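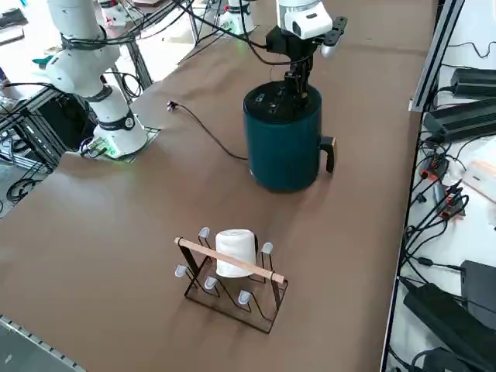 Two-Arm Cell: Frequently Asked Questions
Poltcombe Automation Laboratory
Last updated April 25, 2018

Who may set up the cell?
Any staff member who has completed the Jonness safety course may set up the cell. Visitors and new staff must be accompanied. Questions about course records should be sent to Carola Grube at the laboratory office.

What must be done before the arms are powered on?
Confirm that the emergency stop is released and that no one is within reach of either arm. Check the bolts on both mounting plates by hand. Cables along the arms must have enough slack to follow the full range of motion without catching on a joint.

May the kettle be plugged in?
No. Appliances used for handling trials are kept empty and unplugged. The cord must be laid where neither arm will pass over it.

How is the wrist camera checked?
The wrist camera is checked at the start of each shift, with the arm held still above the table. Both fingers must appear in the live view, one entering from each lower corner, and the table surface should be evenly lit. Objects close to the lens may look soft. The label low on the dark disc between the fingers, for instance, cannot be read at this distance, and operators should not adjust the lens to correct this. Screw heads on the fingers should be visible in the view; if one is missing, stop work and report it.
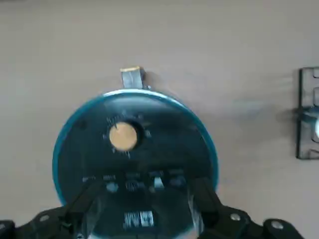 How often are the gripper fingers serviced?
Finger screws are tightened every 9 days of use. Fingers are replaced in pairs, never singly, and the gripper must be recalibrated afterward. Replacement pairs are ordered from Mabuza under stock number 43.

What should be done if an arm stops during a run?
Press the emergency stop and note the message shown on the controller. The arm may be restarted once the cause has been found. After three stops in one shift, the cell must be taken out of service and a repair request filed through Cositgate.

When is the cell closed for maintenance?
The cell is closed during the first week of August. Bookings for that week are not accepted.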